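Sorting the costume store at Haverford

The wardrobe store at the Haverford playhouse occupies 74 square metres under the rehearsal room. The wardrobe supervisor has run it for 19 years and asked that her name be left out, on the grounds that the system matters more than who keeps it. We spoke to her between productions, with the annual sort under way.

The sort begins in November and is organised by fibre content. "People expect it to go by show or by period," she said. "That's useful for designers, but it's no use to me. Moths don't read programmes." Protein fibres — wool, silk, fur, human hair — are separated from cotton and synthetics before anything is labelled.

Printed florals take more handling than plain cloth. A dark line print on a pale ground will hide a small stain in the folds, so each piece is opened out and checked on both faces under a daylight lamp. Her rule is that fabric is never assessed while bunched.

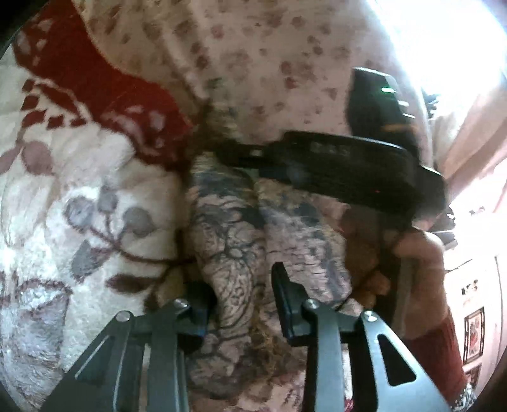
Anything with pile or loose fibre is dealt with separately. "Fibre migrates," she said. "Put a hairy thing beside a light cotton and you'll be going over that cotton with a clothes brush for the rest of the afternoon." Shed fibre is lifted by hand first, then with a soft brush, working in one direction. She doesn't use adhesive rollers on older prints, having seen them raise the surface of the dye.

Storage is in lidded tubs from Lameo, lined with unbuffered tissue for silk and wool and buffered tissue for cotton. Folds are padded and moved at each sort. Knits go flat. Relative humidity is kept below 60 per cent, although she conceded that it reached 90 one wet summer when the dehumidifier failed.

Labels are cotton tape, marked in laundry pen and tacked with 2 stitches at the waistband or the back neck. An earlier trial with the Stollavero tagging system was dropped after one season. The tags were sound, she said, but the fasteners left holes in fine cloth.

Asked what she would change, she named the shelving. It is too deep by the length of her forearm, and the back row of tubs has to be reached with a step stool.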